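Guides > Serkar two-arm folding cell > Section 6: Open days and visitor demonstrations

6. Running a demonstration for visitors

Showing the cell to people who have never stood near one is a real pleasure, and we would encourage every site to try it at least once a year. The notes in this section grew out of our own open day at Kultholm in April, when we learnt a good deal about what visitors like to look at (and what they like to lean on!). Please read them through before your doors open, even if you already run the cell every day.

6.1 Before the visitors arrive

1. Clear the work surface of everything except the cloth and the basket, and give it a wipe with a dry duster.
2. Look at both mounting plates on the front rail and make sure that neither moves when you push it gently with your hand.
3. Follow each purple cable from the gripper back to the rail. It should sit in its clips and still have a bit of slack at the elbow.
4. Switch on at the wall, wait for 27 seconds, and then start the Godinho control program from the laptop.
5. Choose Demonstration from the first menu. This keeps both arms at their slower speed for the whole session.

Note: Leave a clear strip of floor 900 mm deep in front of the cell. A length of tape on the floor does the job very nicely, and children seem to respect it more than a sign.
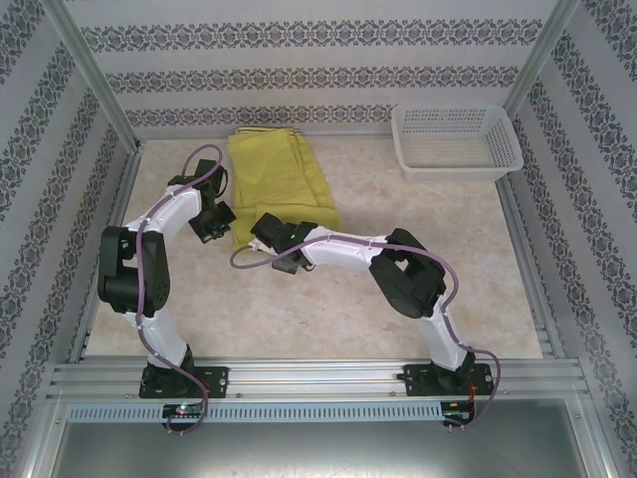
6.2 Giving the demonstration

Groups of up to 11 people work best, as everybody can then get a decent view of the table without having to shuffle about.

1. Welcome the group and show them where the stop button is. People relax a great deal once they know.
2. Lay the cloth down by hand, well within reach of both arms, and step back behind the tape.
3. Press Start and let the first attempt run without talking over it - there will be plenty of questions afterwards.
4. If an arm misses its hold, let it try again. Visitors quite enjoy a second go, and it gives you something to talk about.
5. When the arms have come to rest, press Pause before you reach in for the cloth.

Caution: Never straighten the cloth while the program is running, however tempting it may be. Press Pause first, every time.

A garment makes a good change from a plain cloth halfway through the day. Soft, heavy folds give the fingers something to take hold of, whereas very thin or slippery material can be disappointing in front of a crowd.
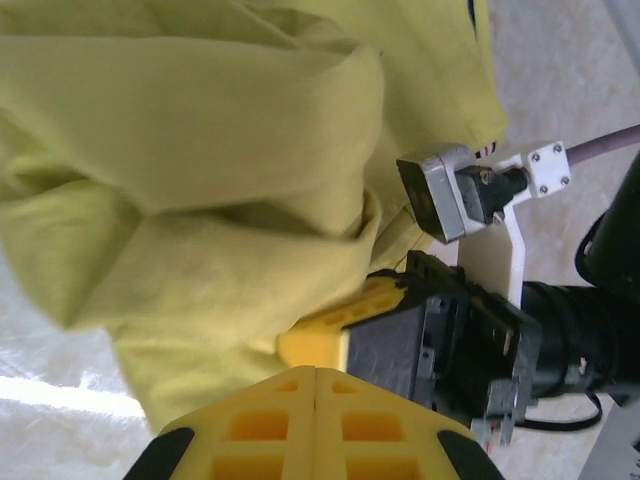

6.3 Between groups

Allow 6 minutes between one group and the next. Wipe the finger pads with a dry, lint-free cloth, pick off any threads, and let the Helier wrist view settle before you start again. If the view on the laptop looks washed out, try turning off the nearest lamp or drawing a blind.

Caution: Do not use spray cleaner on the pads or anywhere near the wrist.

At the end of the day, choose Park from the menu and stay with the cell until both arms have stopped moving. Only then switch off at the wall.

Serkar user guides | Contact the help desk | Copyright Serkar, all rights reserved | Back to top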